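In Defense of the Shallow End

I have a theory that you can tell how a town feels about its kids by how it feels about its wading pool. Not the big pool, everybody loves the big pool. I mean the little one off to the side, ankle deep, where toddlers sit down by accident and decide to stay.

I've been thinking about shallow water a lot lately. A blue tray will do for a pool if it has to.
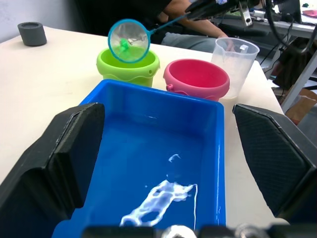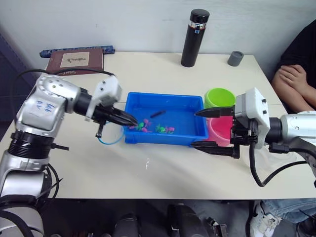

What Pluvville wants to do

For anyone who missed the letter in March, the Pluvville parks office would like to fill in the wading pool on Nastent Street and put in a splash pad. You've seen splash pads. Colored posts, a big button, water shooting up out of the concrete. The kids scream, the water drains away, somebody hits the button again.

I want to be fair to splash pads. My nephew adores the one over in Ledico and I've stood under the dumping bucket myself on a bad August afternoon and been grateful. They're easier to run, you don't need a lifeguard sitting there all day, and the letter says ours would save the town money after 5 years. I believe that. I'm not one of those people who thinks every number from town hall is cooked.

But I don't think it's the same thing, and it bugs me that the letter talks like it is. "Replacement water feature" is the phrase they used. I read it out loud to my sister over the phone and she said it sounded like something you'd buy for a hotel lobby.

Still water is the good part

A splash pad does stuff to you. A wading pool just sits there and waits for you to do stuff to it, and if you're three years old that's a huge difference. You can pour still water. You can push a boat across it, and blow on it, and drop a rock in and watch the rings go out and then do it again forty times while your grandmother's coffee gets cold. Try floating a leaf on a splash pad! It goes straight down the drain.

I used to bring my daughter to Nastent Street on weekday mornings when she was small, and what I remember is how quiet it got. You'd have a dozen little kids in there and hardly any yelling. There was one boy who spent an entire summer, as far as I could tell, moving water from one end of the pool to the other in a yogurt cup. He was very serious about it. I'd guess he's in high school now, and I hope he's still got a project.

Charito Yap, who ran the preschool on Policarpio Avenue for most of my adult life, told me once that she could keep a room of four-year-olds happy for a whole rainy morning with a dishpan and some measuring cups. The fancy toys lasted ten minutes. The dishpan she had to take away from them at lunch. I've never forgotten that, partly because I tried it at home the next day and she was right, and partly because I also flooded my kitchen.

The part where I admit the problems

Okay. The pool is old. The paint comes off on your feet, and the filter conked out twice last summer (the second time it was closed for 7 days, right in the middle of the heat). Renato Samonte wrote in to this page a couple of weeks ago and said that he'd rather have a splash pad that's open than a wading pool that's shut, and I had to put the paper down and walk around the yard for a while, because that's a good point and I didn't have an answer ready.

And there's safety. I'm not going to wave that one away. Even shallow water needs a grown-up within arm's reach, every minute, phone in the bag. It's a real argument for the posts and the button. I just think it's also an argument for paying a lifeguard, and we used to think that was a normal thing for a town to pay for.

The letter also says only 165 people signed in at the wading pool in the last week of June. Only! That's toddlers and the people attached to them, in a town our size, at a pool with no sign out front. You have to know it's behind the tennis courts. I lived here two years before I found it.

What I'd like instead

Fix the filter. Paint the thing. Put up a sign, and maybe some shade on the west side, where the bench gets so hot by noon that you can't sit on it in shorts. If there's money left over for a couple of spray posts on the grass next to it, great, I'll hit the button myself.

Gülizar Canpolat has been collecting names at the library to ask for exactly that, and when I stopped in on Saturday she had 1,452 of them, in a binder, in plastic sleeves. I signed under a person whose signature was a drawing of a fish. I don't know if the fish counts.

The parks office is taking comments through the end of the month, and you can drop a note at the front desk if you don't want to use the website (the website ate my first one, so keep a copy). Bring your kids along when you go. The pool's right around the corner, and it opens at ten.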